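Minutes, and How We Lost Them

The Montecinos Street Residents' Newsletter
10 December 2019

Regular readers will remember that in October we promised a short item on the storage room in the basement. This is that item. It isn't short.

The storage room, for those who moved in after the elevator was painted, is the one at the end of the corridor past the meters. It was built to hold bicycles. It has held, in my time, a wardrobe with no back, a set of encyclopedias that stops at M, two artificial Christmas trees locked in what I can only call an embrace, and a canoe. The building is nowhere near water. The canoe has a parking sticker.

Pilar Daza from the second floor offered to write up a plan for clearing it out, and did, and it was a good plan. Every household would get a square of floor marked in tape. What fit in the square could stay. What didn't fit would go upstairs with its owner or out to the curb. Pilar drew the squares on graph paper and pinned the drawing by the mailboxes, where it stayed up for 15 days and collected 29 comments in pen, several of them from the same pen.

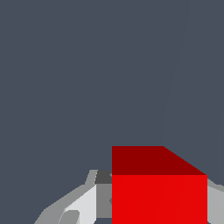 Red cube, gray background.

The main complaint was about the squares. Ground floor wanted theirs by the door on the grounds that they have the shortest walk and would like to keep it that way. Top floor wanted theirs by the door because they have the longest. The Etine family, as it appears on their buzzer, asked whether height counted, and if so whether a person could build up to the ceiling. Pilar wrote "within reason" under this. I have lived here long enough to know what happens to "within reason" in a building with a canoe.

Then there was the matter of shelves. Iara Huenchumán had priced some metal ones from a place called Skostance, which came to 300 for the lot, delivery included, assembly very much not included. She brought the brochure to the meeting. The brochure showed a smiling man with one shelf, one paint can and a folded blanket. If any of us owned one paint can and a folded blanket we wouldn't have needed the meeting.

A vote was held on the shelves. It passed. A second vote was held on who would put them together, and the room got quiet enough that we could hear the boiler, which has its own problems and will get its own item.
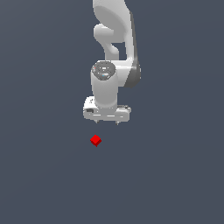
White robotic arm and small red cube.

The shelves arrived in flat boxes and were put, naturally, in the storage room, on top of the things they had been bought to organize. For a while this made the room fuller than it had ever been. You had to turn sideways to reach the light switch. Somebody (I have a theory) moved the canoe into the corridor to make space, and somebody else moved it back, and this went on until the paint on the door frame came off in a canoe-shaped way.

What finally got things moving was the smell. I won't go into it, except to say that it was traced to a cooler from a long-ago beach weekend, and that the owner has been spoken to and was very nice about it. Once people were down there with gloves on anyway, they started carrying things. The wardrobe went first. The encyclopedias were taken by a student from the Urow building across the street, who said A to M was most of what he needed.

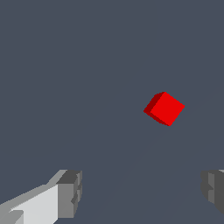

By supper the floor was showing in places, and Pilar got down on it with her tape. She is a careful person and the lines are straight. The squares are smaller than they looked on graph paper, as she had warned us they would be in a note that drew no comments at all. Please find yours and learn to love it. Your apartment number is written on a strip of tape along the back edge, and swapping is fine as long as both parties agree and you tell Iara, who has the list.

The shelves are up, too. They lean a little toward the meters. Heavy things on the bottom, please, and nothing in glass on the top row until we've had them fixed to the wall.

A few things are still without an owner. There is a box of curtain rings, a child's sled, one ski, and a framed portrait of a man with a mustache whom four households have denied being related to. If any of these are yours, come and get them before the next pickup. The man with the mustache has been hung over the light switch for now and will be staying if he isn't claimed.

The Christmas trees could not be separated. They'll be in the lobby as of this week, as one tree, and we could use some lights for it.

The canoe is in square 15. The occupants of 15 would like to discuss this.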